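Workshop tips: keeping a PC-stripping cell honest

Every vendor says their arm will handle old desktops straight off the pallet. I don't believe it, and after 2,228 towers neither does Usman Warraich, who keeps ours going. A few habits help.

Lay the tower on its side and push it hard against your stops before you teach a single point. Slatted tables are handy for clamping but they swallow screws, so sweep the slots every shift.
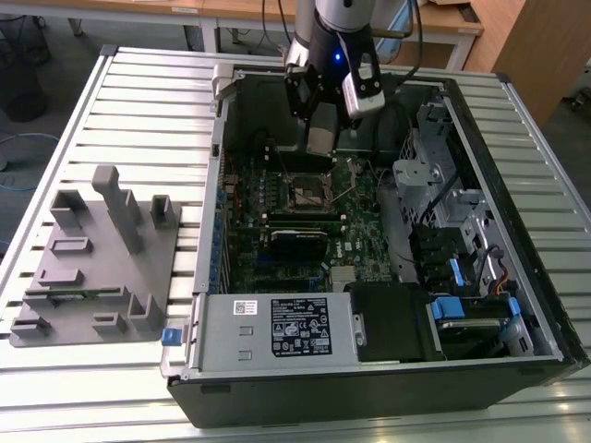

Gripper over the CPU socket, side panel off. Fixture plate at left.

Check finger alignment with a feeler gauge. The self-calibration routine on our Trorudik controller reports a pass whatever you do to it, so I ignore it. Re-zero by hand every eight cases.
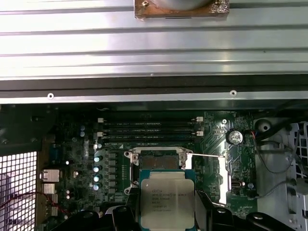

Grip force is where most people get greedy. The brochure setting is too high for bare processors, so start low and creep up. Practise on dead stock first. A Xeon held over an open socket leaves very little room for a sloppy wrist, and the retention frame and lever are right there to be clipped. Wipe the fingertips with isopropyl, let them dry, and skip the Kadola grip coating. We tried it in February and I couldn't measure any difference.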